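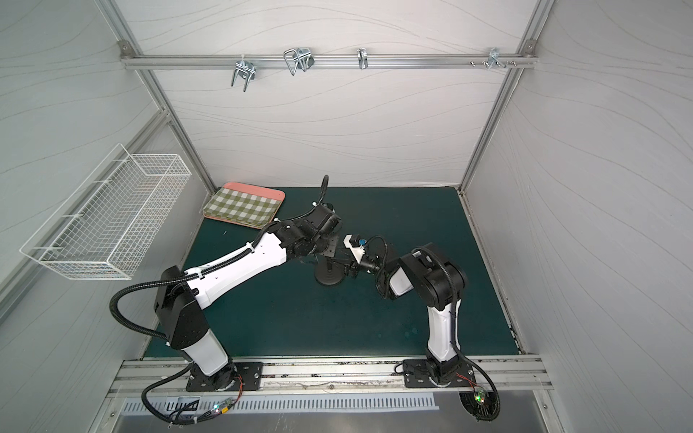

Do try a dark mat before you give up on your bench, writes Geum-ok Cha, because I spent two winters hunting for dropped screws on a pale worktop and have hardly lost one since I covered it.

Well, that set us off! The bench pages in the last newsletter brought in more post than anything we've run since the glue tests, and most of it was on this one question of what to put underneath the work. Geum-ok went for a deep green with a bit of speckle in it, and I have to say I'm a convert. Small pale parts show up beautifully against a dark teal or green, and the speckle hides the scuffs (mine has plenty). Black bits are another matter - they vanish - so I keep a sheet of white card handy and slide it under whatever I'm working on.

Jae-in Ha wants to hear from anyone who has tried a patterned lining round the back and sides of a bench. We love this idea. Pale grey with thin wavy lines is a lovely thing to look at on a dull afternoon, and it bounces the lamplight back on to the mat. Go for something you can wipe.

Then there are trays. Please use a tray! Everything for the job goes in it at the start, and when the kettle calls you can leave the lot where it is. Put it on the side of your weaker hand and keep the middle of the mat for the piece itself. If you're working on something upright, a wide, flat, round base is a joy, and much steadier than three little feet on a soft surface.

Our bench afternoon at Drondell is in May, doors open at 2 pm. We've put 64 mat offcuts aside for swapping, in all sorts of greens and greys, and Shalini Pant will be cutting them to size at the long table. Bring your measurements in millimetres, and a tray if you have one to spare.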